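Plivmont Local > News > Workshops & Makers

Search stories Go

26 comments | 300 shares

Gripper gets a tune-up at Jukik

I dropped in at Jukik's place on Olmedo Street to see how they look after a hand-held gripper, and I stayed way longer than I meant to! Maximiliano Esteban keeps the thing running, and he starts every check the same way -- bare table, open jaws, a good look at both fingertips.

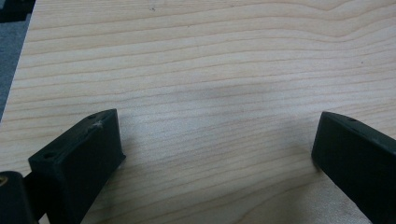
He told me the fingers get swapped out every 40 hours of use, and the screws get checked a lot more often than that (he's had one back out on him, and he's still grumpy about it). The jaws have to meet square or the numbers coming out of the tracking are junk. A full set of spare parts from Skemgate ran them $1,398, so he's pretty careful with the old ones.

After that comes the stuff I would've skipped: wiping down the markers, looking over the cable, making sure nothing tugs when your arm moves. Then it's on to everyday things from the kitchen shelf.
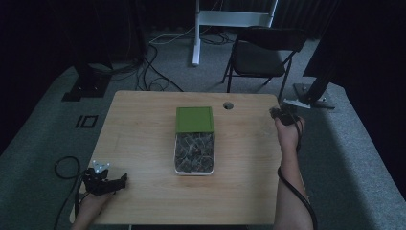

Gripper on the left, tea bags in the middle of the table.

Esteban wants to get the whole check under ten minutes by September. I asked if I could have a go next time and he said maybe -- I'm taking that as a yes.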